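Every spring I get a few messages from people who run a club or a choir or a Saturday art class and have heard there's money going from the wind farm fund, but don't know where to begin. So here is how we do it at the Grenell Community Hall, step by step, and you're welcome to copy any of it.

## 1. Read the guidelines twice

The first year I read them once, and I asked for wages, and wages weren't allowed. Our fund pays up to $2000 per group, for equipment, repairs and one-time events. Yours may be different — check before you get your heart set on anything.

## 2. Pick one thing

I know, you need everything! So do we. But a form that asks for a new stove, a mower and a trip to Pruslow is hard to say yes to. Last time we asked for folding tables and nothing else. 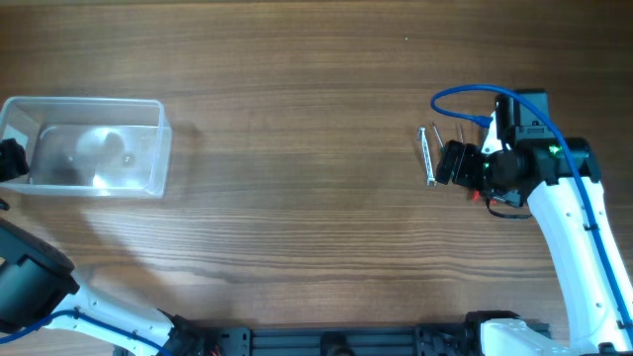 ## 3. Get real prices

Ask two suppliers for a written quote and attach both. Ours came to $515 and $306 for the same tables, delivery included, and you can guess which one we went with. Keep the emails somewhere you'll find them again in December, when the report is due.

## 4. Say who it's for

Write this part the way you'd tell a neighbor over the fence. How many people come, what ages, which nights. Wanda Sadowski wrote ours, and she put in the quilters, the toddler mornings and the soup lunch, all in 300 words (that was the limit, and she used every one of them).

## 5. Send it early

The online form times out if you wander off to make coffee, so type your answers in a separate document first and paste them in. Then have somebody else read it through before you press the button — Joscha Kleinschmidt caught a wrong account number on ours the night before it went in.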